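Prosau shared workshop – bench arm build
Progress report to the Flerivley small projects fund, August

Where the money has gone

Of the first payment, $500 went to the wrist camera and its bracket and $214 to mounting hardware. The remainder is unspent, and I would like to keep it that way until the simulation gives us a reason to buy something. We are still working in the simulated room and have not cut any wood for the real table.
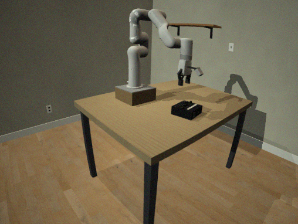
The application promised an arm that could press a chosen key or move a chosen slider on a small piece of desktop gear. I thought that was optimistic when we sent it in and I still do. Getting the gripper to the right part of the table is easy enough. Getting one fingertip onto one small control, with its neighbors left alone, is a different job, and most of the hours since the last report have gone there.

The Teshome planner

We switched to Teshome for motion planning after the old scripts became too messy to maintain. Setup took 5 evenings. It plans smooth paths, and people at the Friday open session were impressed. I was less so. A smooth path that stops in the wrong place is still a miss, and I have asked for the next log to record fingertip position at the end of every run.
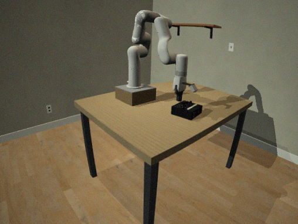
We also need to settle the pedestal. In the model it is a plain block that never flexes. Ours will be bolted to a table that several people lean on, and I don't believe any accuracy number from the simulator will survive that. Please read the figures in the Bimik log with this in mind – they are for comparing one setting with another.

The next 60 runs will all use the same starting pose, with only the approach height changed.

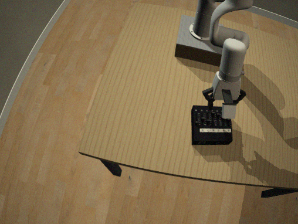

Still open

Whether the camera module sees enough of the controls once the fingers are low. I doubt it.

Whether the real table needs bracing under the top.

Request

No new money at this stage. We ask to move the second payment back until the runs are finished and the log has been checked by someone outside the build group.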